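Ticket 3000-204
Site: Cudbridge, packing room
Opened by: Shift office
Status: Open, awaiting vendor

Issue: Gripper stops with a grip fault on bagged pasta. Boxed goods are not affected.

28 Jun 2020, first entry. Closing force lowered to 75 percent of the default. Faults continued on the late shift.

Second entry. Brusano support requested a slower approach on soft packs. Setting applied.

Staffing note: Packers reassigned to order checking in March have been covering this station by hand. Their checking duties are suspended during cover, and the rota will show both tasks until the ticket is closed.

Next action: Brusano to review the wrist camera view. 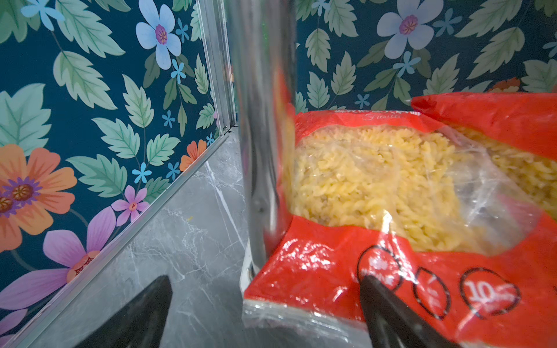
Attachment 5. Gripper at red fusilli bag, wrist camera.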